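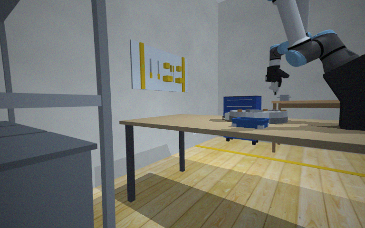 Gonlow bus line to reach Golob Road workshops

September 22, 2018

GONLOW - The Route 4 bus will run to the Golob Road business park starting next month, giving workers on the east side of town a way to get to their jobs without a car.

The route now ends at the hospital. Under the new schedule, every second bus will continue past the hospital, cross the Prerkavow River on the Mill Bridge and make three stops on Golob Road before turning around at the old brick depot. The added stretch takes 18 minutes at rush hour and less in the middle of the day.

The city has talked about bus service to the park for years. Most of the buildings there were put up as warehouses and were later split into smaller units. The tenants are now a mix of machine shops, woodworkers, a commercial bakery, a print shop and several small firms that do design and assembly work. According to the city's transit office, 895 people work in the park on a normal weekday.

"When it was warehouses, you had a few people on each shift and they all drove," said Krešimir Stan, the city's transit planner. "Now you have a lot of people in the same buildings, and plenty of them live on the Route 4 side of town. The bus was stopping a mile and a half short of where they needed to go."

The transit office surveyed workers in the park in July. The most common complaint was the walk from the hospital stop, which follows a road with no sidewalk for much of its length. The second was parking. The main lot has space for about 100 cars and fills up before the first shift starts. Drivers who come later leave their cars on the grass along Golob Road, and the city has been ticketing them since spring.

Hưng Văn runs the office at Skelier, a furniture parts shop that moved to the park two years ago. He said the company has lost job applicants over the commute.

"We had a young man who was very good, and he wanted the job," Văn said. "He came by bus for the interview and walked the rest in the rain. He took something downtown for less money. I understood it."

Văn said he plans to ride the bus himself at least part of the week. He lives near the library, where Route 4 begins.

Shift times shaped the schedule

The first bus will reach the park shortly before 6 a.m., in time for the early shift at the bakery and two of the machine shops. The last one back toward the library will leave the depot at 7 p.m. There will be no weekend service at first.

Stan said the early start was the hardest part to arrange. Drivers on Route 4 have been starting their day at the library at 6, and the new schedule moves that up by half an hour. The drivers' contract allows the change with notice, and the notice was posted at the garage last week.

A late bus for the evening shift was considered and dropped. Only 27 people in the survey said they would use it, and it would have needed an extra driver. Stan said the office would look at it again if evening work in the park grows.

The hospital will see a small change too. Buses that go on to Golob Road will no longer wait at the main entrance for several minutes as they do now. Riders who use that wait to get settled, including some who use wheelchairs, asked the city to keep it. The transit office agreed to keep the longer stop on buses that still end at the hospital, and drivers on the others have been told to stay until everyone is seated.

Road work comes first

Before service begins, a city crew will pour concrete pads at the three new stops and repaint the crosswalk near the depot. The stop closest to the river will get a shelter. The other two will have a bench and a sign, with shelters to be added when there is money for them.

The turnaround at the depot also needs work. The pavement there is broken along one side, and a full-size bus cannot make the turn without going over the curb. Repairs are expected to take four days. Trucks will use the north gate during that time, and the city has asked tenants to tell their suppliers. A few of the shops get deliveries only in the early morning, and those will be let through the south gate before the crew arrives.

The Mill Bridge was checked in the spring and can carry the buses with no changes. Speeds on the bridge will stay as they are.

The owner of the largest building in the park is paying for the pads at two of the stops. The rest of the cost comes from the transit office's regular budget, along with money left over from a bus shelter project on the west side that came in cheaper than planned.

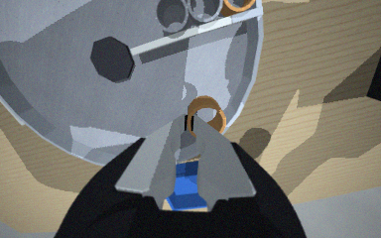
Fares and passes

The fare to Golob Road will be the same as for the rest of the line. Monthly passes already sold will be good on the new section. Transfers from other lines will be accepted at the library and at the hospital, as they are now.

Employers in the park can buy passes in bulk at a lower price. Skelier and the bakery have signed up, and Stan said he was talking with other tenants. Văn said Skelier would cover half the price of a pass for any worker who gives up a parking permit.

Paper schedules will be available at the library, at the hospital's front desk and on the buses themselves by the end of the month. They will also be put up at the entrances to each building in the park. The map at the downtown transfer point will be replaced after service starts.

The extension will run for one year, after which the city will decide whether to keep it. Stan said the office does not have a set number of riders in mind, but it will compare the Golob Road section with other parts of Route 4 and ask workers about it again next summer.

Comments on the schedule can be left at the transit office counter in City Hall or mailed to the same address. The office is open on weekdays and closes for an hour at noon.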